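Open Doors at Sodeo: An Afternoon with the Dish Team

The Sodeo lab in Pollville opens its doors every February, and I'd drive a lot farther than 13 miles to get there. We started at 11 in the Siregar room, where two-armed robots practice kitchen chores all day long – and I could have stayed right there!

The job on the table was crockery and a wire dish rack. Simple for you and me, but every cup asks for a different grip, and a bowl on its side is a real puzzle.
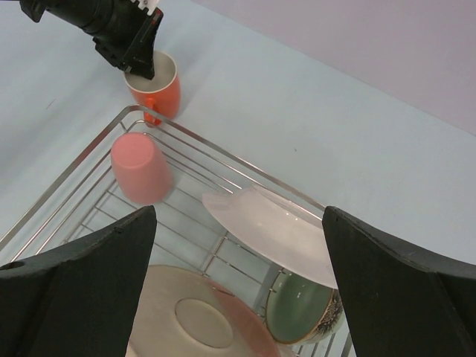

What got me was the patience of it. The team calls its software Bornumeck, and they'll happily talk about it until the coffee runs out. Mine did. I went back in for the four o'clock demo anyway.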